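Notes from the Living Room, July 2023

I've been doing my share of the Preltesard demos at home this month, and I'm hooked! You squeeze the gripper, pick a thing up out of the tray, put it down again, and the robot gets to learn from your hands. Soft stuff is my favorite so far (a striped sock and a knotted cord can eat up a whole evening).

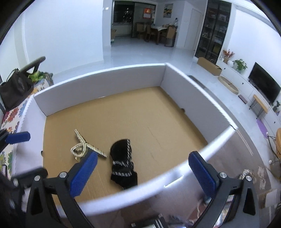 Do you need to know any coding to record demos? Steady hands and a little patience are enough, and the Stiston guide covers the setup in 10 pages.

My total stands at 226 runs, and 36 of those went in the trash, mostly from me rushing the grab. Slow down before you close the fingers, that's my big tip! Hair accessories are next on my list. With a claw clip I like to come in with the fingers wide open and take my time picking an angle, and a black bow with sparkly strands wants a gentler squeeze than you'd think. 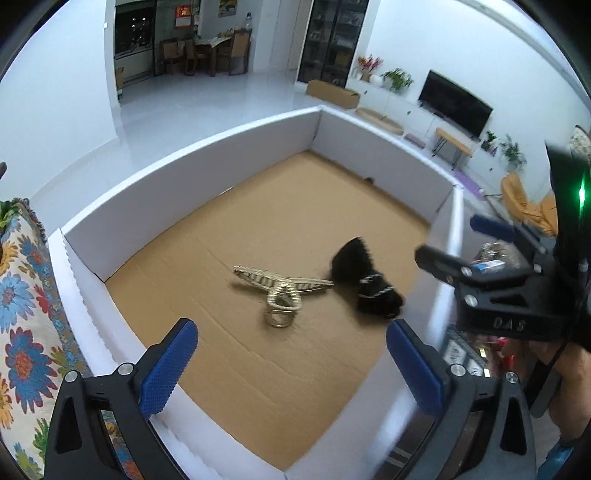 Next up at Hurkthorpe

We're swapping object sets on the 21st, so bring your small odds and ends.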